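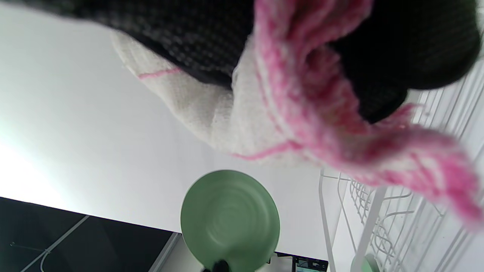 ## 4. Essais comparatifs des pinces à main (Trustow / Resavell)

Section reprise en octobre par Savita Bhatt, site d'Etilville. Remplace l'ancienne fiche, à jeter.

### 4.1 Avant de commencer

- Batterie chargée, les deux pinces.
- Contrôleur Abera allumé, voyant fixe. Clignotant = attendre.
- Objets d'essai : un textile souple (tricot, maille épaisse de préférence), une assiette, un objet dur à petite poignée.
- Mors propres. Les peluches se coincent dans la charnière, surtout sur la Resavell.

**Attention** - ne pas mettre les doigts entre les mors pendant l'étalonnage. Fermeture sans préavis.

### 4.2 Montage de la caméra

1. Desserrer les 3 vis du support, sans les retirer.
2. Glisser la caméra jusqu'au clic. Pas de clic = mal engagée, recommencer.
3. Resserrer. À la main, pas de visseuse.
4. Brancher le câble côté poignet, puis coté contrôleur. Dans cet ordre.
5. Vérifier l'image avec la pince inclinée. Une vue penchée est normale, ne pas corriger la rotation dans le logiciel.

> Note : un textile tenu près de l'objectif sort flou et mange une bonne partie du champ. Ne pas toucher à la mise au point pour ça. Elle se règle sur le plan de travail.

### 4.3 Essai textile

1. Poser le tricot en tas, pas plié.
2. Ouvrir les mors à fond.
3. Descendre, fermer, attendre le bip.
4. Lever lentement. Tenir 5 secondes.
5. Reposer. Noter : tenu / glissé / lâché.
6. Refaire 19 fois avec la même pince, puis changer.

Force de serrage : 46 sur l'échelle du contrôleur, pour les deux. Pas de réglage perso entre deux essais sinon la comparaison ne vaut rien.

Mailles lâches ou fil fantaisie : la Trustow accroche parfois une boucle. Ouvrir, dégager à la main, ne JAMAIS tirer. Essai noté « accroché », on le garde dans le tableau.

### 4.4 Essai assiette

1. Assiette debout dans un égouttoir stable.
2. Approcher par le bord, mors parallèles au disque.
3. Fermer à vitesse lente. Mode rapide interdit sur la vaiselle.
4. Sortir à la verticale, reposer à plat.

**Attention** - si un mors touche les fils de l'égouttoir, arrêt, on recule, on reprend au point 2.

### 4.5 Problèmes courants

| Symptôme | À faire |
|---|---|
| Image blanche d'un côté | Exposition auto activée ? Sinon tourner le poste par rapport à la lumière |
| Pas de bip | Capteur sale, chiffon sec |
| Mors de travers | Refaire l'étalonnage (section 3) |

Enregistrer avant d'éteindre le contrôleur. Pas de sauvegarde auto sur l'Abera.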